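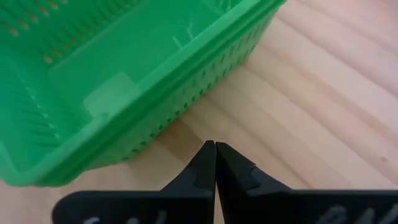 4.2 Giving without meeting

Diaries next. 219 households in Clalenthorpe, 133 in Stirnadville, all signed up to a street-level swap of garden produce during July. Between them 967 entries, mostly short, some just a word ("beans"). We left spelling as it was and coded only what people said about the other side of the exchange — who took the stuff, who it came from, whether anything was owed.

The two towns differ less than we expected. In both, people put out what they had too much of and said so plainly. Courgettes, runner beans, rhubarb past its best. In Stirnadville there is more talk of return: "took eggs, must leave something Sunday-ish", "still owe no. 12 for the plums". Clalenthorpe diarists hardly use the word owe at all. They write about waste instead. Benítez found much the same split in her seaside study and put it down to how long people had lived on the street; our sample is too uneven on length of residence to say either way, see limits in section 6.

A smaller group of entries, 93 in all, mention the container and not the food. These were nearly dropped at the coding stage. Maldonado argued for keeping them and he was right, they carry a lot of the feeling in the data. A lidded box reads as private. A carrier bag reads as rubbish, or as something left for one person. Open-sided baskets (Figure 3) got the fewest complaints, and several diarists say they felt free to look without touching. One wrote that she could "see if it was worth stopping".

Figure 3. Orange plastic baskets with slotted sides on a pale tabletop.

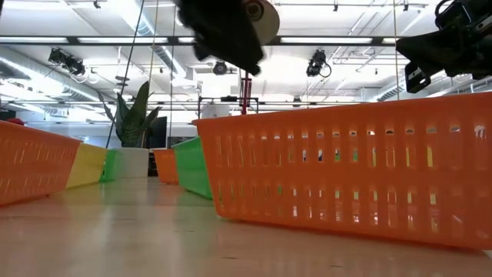

Skekel's point about shame is relevant at this stage. Taking is harder than giving, and harder still if you have to lift a lid to do it. Our intervews back this up, though only in part: older respondents were quite happy to rummage, and two said they enjoyed it. Younger parents much less so. They went after dark or sent a child.

Coding was done by Brekke and checked by Maldonado. Disagreements mostly over irony. "Lovely, more marrows" was coded as thanks by one of us and as complaint by the other, and stayed unresolved. Entries like that are left out of Table 5 but kept in the full count.

Weather not controlled for. It rained alot in the second half of the month in Stirnadville and entries fall off, then pick up again.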